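Workshop notebook, finishing bench
February 2025

Long entry, sorry in advance to whoever reads this after me. I let things pile up since December and I would like to get it all down while I still remember which jar was which.

Shellac first. Lenka Havlíček brought in the last of the button flakes from the old Clanham stock and we finally sat down and made proper cuts instead of guessing by color. I made a one-pound cut and a two-pound cut in the usual squat jars and left them on the shelf by the window with the lids only finger tight, shaking them whenever I walked past. The one-pound was fully dissolved by the next morning. The two-pound still had a skin of soft flakes at the bottom, so either those flakes are older than the label says or I was lazy with the shaking, and I suspect a little of both. Strained both through a paint cone. There was a fair bit of wax. If you want the dewaxed, let it settle and pour off the top, please don't stir it back up the way I did.

Tried the two-pound on three offcuts of cherry. Two of them leveled out nicely. The third stayed tacky for ages and prints if you so much as lean a thumb on it, so that one goes in the test pile with a note on the back. I would not put this batch on anything that leaves the building until we have a fresh bag to compare it with.

Abrasives

I sorted the whole drawer, which was a lovely quiet way to spend an afternoon! The 1,000 and 2,000 sheets had been mixed together again and they are close enough in color that I really can't blame anyone. They now live in separate envelopes with the grit written on the outside in big marker. Iddrisu Ankrah asked for a go at wet sanding on the practice panel and he has a much lighter hand than I do. He went up through the grits with a cork block and plain water with a drop of dish soap, wiping between each one, and by the end there was hardly anything left for the compound to do. I've asked him to write down how long he spent at each step because I'd like to copy him.

Kadlec chairs

The set of dining chairs for the Kadlec job is glued and out of clamps. One back leg rocks. It's tiny, you feel it more than you see it, and I'd sooner trim it on the flat than pack it with a pad. Anežka Hájek has the marking gauge and has promised to bring it back. Stretchers are all fine. I still owe the client an answer on the seat color and I keep going back and forth between the plain amber and the one with a touch of brown in it. Hedvika Sýkora likes the brown. I think I do too, but I'd like to see it in daylight once more.

Thick clear coats

Notes to myself on judging these, mostly from chatting with Hedvika Kováčik over lunch. Get your eye down low and look along the surface toward a light. Dust nibs and faint scratches show up in the reflection long before you can feel them, and old cracks and knots under the coat can fool you into sanding at something that isn't on the surface at all. Mark what you find with a grease pencil before you move your head, or you'll never find it again.

Glossy wood tabletop with a rounded edge, both pictures:

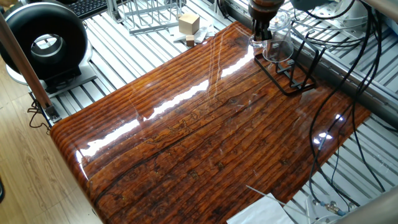
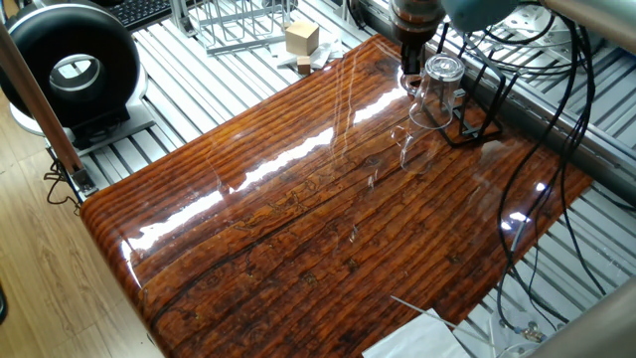 Still to do

Order a fresh bag of flakes, and ask Comia whether they will split a case of strainers with us again.

Trim the rocking leg once the gauge is back.

Seat samples in daylight, then ring the client.

Find the lid for the wax tin. It was next to the Asta cans and now it isn't.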